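Sweeping Up for the Robots: Tips for Recording Floor Chores at Home 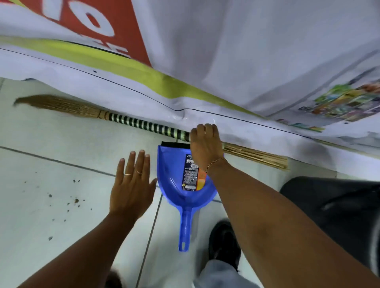
Getting the floor ready

I've been recording household jobs for the Pondmont project since April, and sweeping is still my favourite. It's such an ordinary job and there's so much going on in it! Two hands, a tool that bends, a pile that won't stay put, and a dustpan that has to meet the floor at just the right angle. A learning system needs to see plenty of that from the worker's own eye level, so we wear the camera on our heads, get down low and sweep.

These tips came together over a few months of swapping notes with the other recorders. Most of them are as handy for plain old sweeping as they are for recording it.

Pale tiles are terrific. Brown dirt shows up beautifully on them, right down to the tiny crumbs, and the reviewers can tell what's been picked up and what's been missed. If your floor is dark or speckled, use something pale for your mess (flour is a nightmare, go for oats or dry breadcrumbs).

Mix the sizes. A few bigger clumps in among the fine specks makes a much better example than an even sprinkle, as they behave differently under the bristles. The clumps roll and the specks hang back. Potting mix from the bottom of the bag gives you both in one handful.

Watch your grout lines. Grit settles in there and you'll want a couple of short flicks along the line before you sweep across it. Please do record the flicks! Othmane Ouali spent a whole evening tidying his grout before he pressed start, and then had to put the dirt back.

Choosing a broom

A soft grass broom is lovely on tile. The bristles fan out wide and pick up fine dust that a plastic broom just pushes about. Give a new one a good shake outside first and bang the head against a step, or it'll shed fluff for a week and you'll be sweeping up your own broom.

Stiff stick brooms are the ones for the yard, wet leaves and anything stuck down. Indoors I use mine for corners and the gap under the kickboards. Keep both kinds within reach if you can. Swapping tools partway through is a useful thing to capture, and it's how most of us work anyway.

Hang grass brooms up by the handle or lay them flat. If you stand them on their bristles they take on a permanent curl, and then they only sweep well in one direction. A curled tip isn't the end of the world, though. Turn the broom so the curl leads and it gets right into an edge.

If the handle has a stripy wrap, all the better. Samah Kabbaj reviews our clips and she loves a banded handle, because she can see at a glance when it has turned in the hand.

The dustpan

Get one in a colour that's nothing like your floor. Bright blue on pale tile is hard to beat. A black rubber strip along the lip is worth paying a bit extra for too, as it sits down snugly and you don't get that maddening line of dust left behind. Wipe the strip with a damp cloth now and then. Once it gets furry with lint it stops sealing.

Peel the shop label out of the scoop if it'll come off easily. Warm soapy water, ten minutes, then a fingernail, and a dab of cooking oil for the gummy bits. I wouldn't lose sleep over one that refuses to budge - real homes are full of dustpans with the label still on.

To pick up the last fine line of dust, sweep it in, slide the pan back a thumb's width, and sweep again. Do it three or four times. We all do this without thinking and it's gold for the training set, so don't rush it.

Where your hands and feet go

Grip the broom however you normally would. Tarek Abdelaziz holds his near the end and uses his wrist, I choke right up close to the bristles, and Latifa Filali swaps hands depending on which wall she's near. Keep all of it! The whole point is variety.

Rings and bracelets can stay on if you wear them every day. Snug sleeves are better than floppy ones, which droop across the dustpan just when things get interesting.

If you're crouching, keep your shoes well back from the dirt, and check your soles before you begin. I once ruined a perfectly good run by treading oats through the whole hallway (the cleanup made a decent recording, mind you).

Tip your chin down a little more than feels natural. The camera sits higher than your eyes, and a comfortable gaze at the floor tends to record the skirting board.

How to run a session

Set the mess, stand still for a slow breath, then start. End the same way, with your hands resting and the tools put down. It makes the clips much easier to trim.

Keep each run to one job. Gathering the pile is one, getting it into the pan is another, and emptying the pan is a third. You can do them one after the other, just leave a short pause between.

Leave your mistakes in. If you miss a clump, go back for it. If the pan tips, sweep it up again. Malte Harms looks after the training side, and he told me that recoveries are the clips he's always short of. My own batch came to 505 runs with 21 marked as recoveries, and those were the 21 he wrote back about!

Shift something every few runs. Move the bin, turn the pan around, start from the other side, sweep towards yourself and then away. I change one thing every 17 runs or so my arm doesn't fall into a rhythm, and I have a cup of tea at 100.

Morning light from the side is wonderful for showing up dust. Midday glare off glossy tile is awful, so pull the curtains or use a lamp.

Write your notes straight away. Broom, floor, type of dirt, which hand. A line is plenty.

Afterwards

Empty the pan into the bin low down, with the lip inside the rim, and tap it twice. Rinse the pan, but never the grass broom. If it does get wet, hang it somewhere airy with the bristles down and leave it until the next day.

Charge the camera before you put the kettle on. You'll forget otherwise.

Next page: wiping benches, and how to wring a cloth so the camera can see it.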